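4.2 Placement and Release Rules for Cloth Tasks

The handling rules in this section apply to all demonstrations recorded with hand-held grippers in furnished homes. They were drafted after the first Nastemis collection round, when operators at different sites had folded the same kinds of garments in ways that could not be compared. The final text has 8 rules. We discuss the ones that deal with the work surface and the state of the fingers, as these caused the most disagreement between sites.

Rule 2 asks that a dark garment be worked on a lighter surface wherever the home allows it. Rule 3 sets out what counts as an open gripper: the two pads face each other with a visible gap and no cloth between them. Figure 4 gives a case of each. The fabric is black, the bed cloth is a pink check, and the gap between the blue pads can be made out even though the gripper is moving.
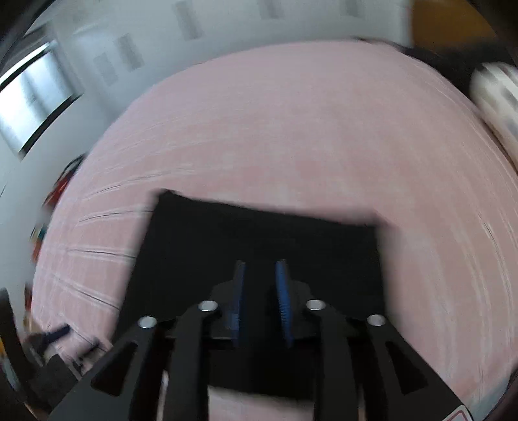 Figure 4. (a) Open fingers over black fabric on a checkered cloth.

A gap on its own should not count as a release, one operator from the Barkska site objected in the written comments, since thin knit can cling to a pad after the fingers have opened. We kept the definition but added a line to Rule 3: the operator lifts the fingers clear of the garment before the release is logged. Annotators had been marking releases at the first open position, and 320 episodes were labeled again under the new wording.

Rule 5 covers work with two grippers. One is named the holding gripper and the other the moving gripper, and the names stay fixed until the fold is finished. The holding gripper should take a corner, or an edge close to a corner, and should not pinch through the middle of a stack. The moving gripper stays open until its operator is ready to close on the cloth. In Figure 4(b) the gripper on the right has the near corner of the folded garment while the jaw in the foreground is open.
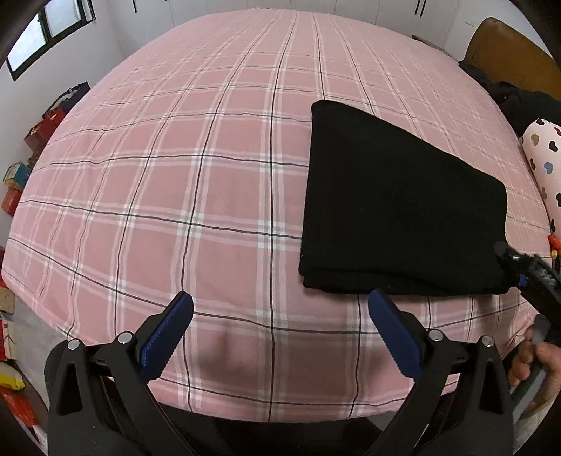
Figure 4. (b) Two grippers at a bed; one pinches the lower right corner of a black folded garment.

Fixed names slow the work down, according to a comment returned with the Floma draft, and experienced operators trade roles without thinking about it. We accept this. Role changes within a fold are now allowed if both grippers are on the cloth for a moment before the first one lets go – the annotator can then mark the change from the video alone.

Rule 6 limits clearing. Household items beside the work surface stay where they are unless they could catch on a gripper or fall. At the Ristić site, early sessions had been run on stripped beds, and up to 200 of those episodes were left out of the comparison in Section 5.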